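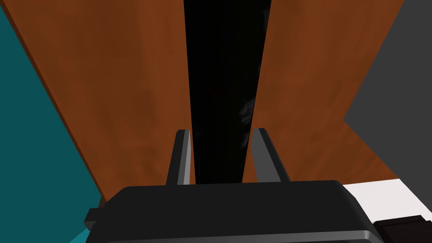
*Words by Baiba Vītola | 2022-01-24*

The Katona collection holds 2638 works on paper, and most of them spend most of their lives in the dark. Light damage to paper and pigment is cumulative. A print shown in a dim room for a long season can receive the same total exposure as one shown in a bright room for a short one, and a rest in storage stops the fading but reverses none of it.

For that reason the gallery in Vornoneck runs its displays on an exposure budget. Each sheet has a yearly allowance, entered in lux hours, and the curators spend it as they see fit. Brenda Bainbridge, the registrar, keeps the ledger. Before November she kept it on index cards, one to a sheet, filed by accession number. The cards are still in the cabinet and are still consulted when a loan request comes in, mainly for the older entries, where the handwriting records which wall a sheet hung on.

Sensitivity is graded in classes. Carbon inks on good rag paper tolerate the most. Watercolors, felt-tip drawings and most early color prints tolerate far less, and a hand-colored print is graded by its weakest pigment. Ildikó Vass, the paper conservator, tests doubtful colors on a spot under the mat, then compares the result with a set of dyed wool standards. 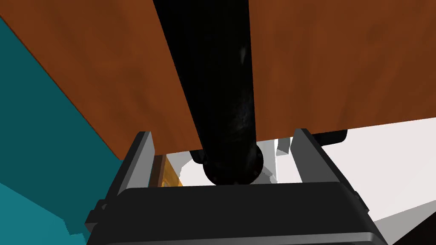

*Rendering: black cylinder, brown wood surface.*

The current hang fills two rooms. Sheets in the more sensitive classes are rotated out after three months and replaced by another impression or a related work. This complicates the labels, which have to be written so that either sheet can hang above them. It also complicates the catalog. Cormac Ó Ceallaigh, who edited it, gave up on a fixed checklist and printed the works in order of acquisition.

Visitors notice the light level first. The eye needs several minutes to adjust, so the entry corridor is stepped down in two stages, and the walls between stages are painted in progressively darker tones. Glare is handled separately. Lamps are aimed from a steep angle, and the glazing on the larger frames is an anti-reflective acrylic that filters ultraviolet. 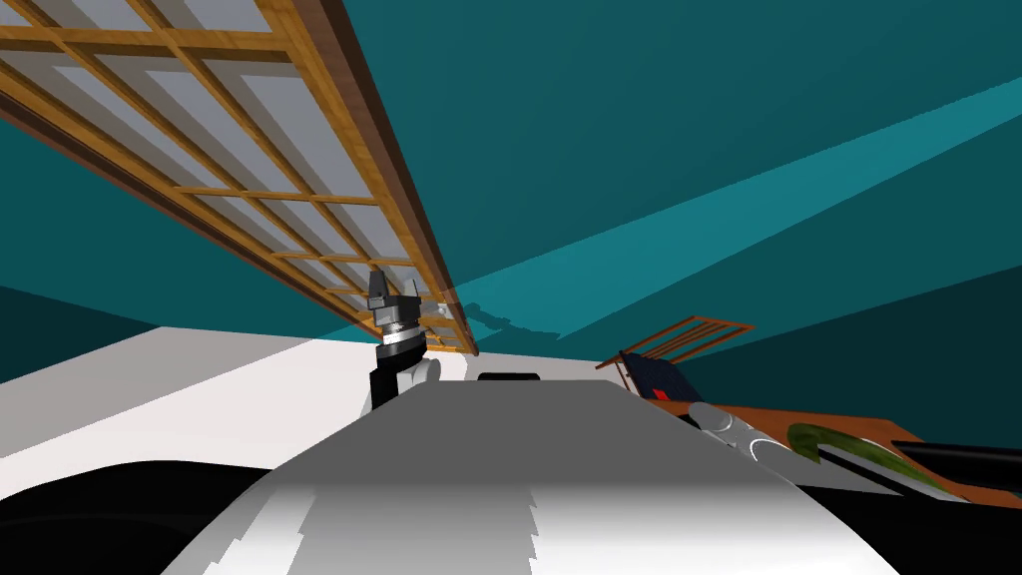
*Wooden lattice with pale infill; walls in deep teal. Rendering.*

Loans are the weak point of the system. A borrowing museum reports hours and average lux, but an average conceals the afternoon when a blind was left up. Shanti Kaushik, who handles outgoing loans to Rarkura, now sends a small logger with every crate and asks for the raw readings. Where the log is incomplete, the ledger is charged at the highest level recorded and the sheet goes back into its box early.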